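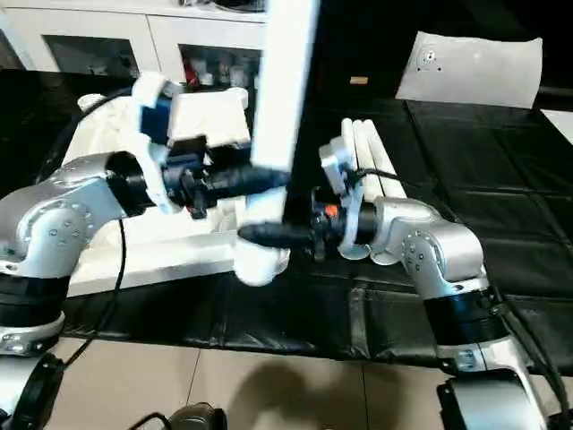
Perkik is a flavored coffee drink sold by the Clendel chain of coffee shops. It is made with espresso, steamed milk and a maple and walnut syrup, and is topped with whipped cream and a pinch of ground nutmeg. The drink is offered only in the colder part of the year, usually from October until the end of February. It is best known outside the chain's home region for a dispute among customers over a change to its recipe.

Background

Clendel began as a single bakery in the town of Distoston and added espresso drinks after its second shop opened. Early winter menus carried a plain maple latte, which sold poorly and was withdrawn after one season. Perkik replaced it the following year. The name was taken from a house blend of beans that the bakery had sold by the bag, and the blend itself was later dropped.

The drink was first served in 2 shops. It was extended to the whole chain, then made up of 49 locations, after the syrup was moved from the bakery kitchen to an outside supplier, Aquino. A bottled version for home use followed but is no longer made.

Preparation

The standard recipe calls for a double shot of espresso and 40 milliliters of syrup in the medium size. Whole milk is used unless the customer asks for something else. The syrup is placed in the cup before the espresso is poured, and the two are stirred before milk is added. Nutmeg is applied after the whipped cream.

An iced version is prepared with cold milk and no topping. A decaffeinated version is available on request. Shops inside train stations and hospitals serve the drink in one size only.

Because the syrup contains walnut extract, the drink is marked with an allergen notice on menu boards and on the cup sleeve. The notice was added to the sleeve in the third season.

Recipe change

In the drink's sixth season, customers began posting short videos and comments stating that Perkik tasted thinner and less sweet than before. Many described a loss of the toasted flavor associated with earlier years. A smaller number reported a bitter aftertaste, and others said they noticed no difference.

Clendel at first replied that the recipe was the same. In December the company issued a second statement, which said that the espresso, milk and amount of syrup had not changed but that Aquino had replaced brown sugar with cane sugar in the syrup. The statement described the replacement as a matter of supply. An online petition asking for the earlier syrup closed with 200 signatures.

The brown sugar syrup returned the next season. The menu entry was not altered, and the return was announced only on a card placed beside the register. Some customers continued to say that the drink differed from the original, and the subject still comes up on food forums each fall.

Related products

A Perkik muffin, made with the same syrup and a crumb topping, is sold during the same months. A hot chocolate using the syrup was tested in the Distoston shops for one winter and was not added to the regular menu.

See also

Flavored coffee
Maple syrup
Seasonal menu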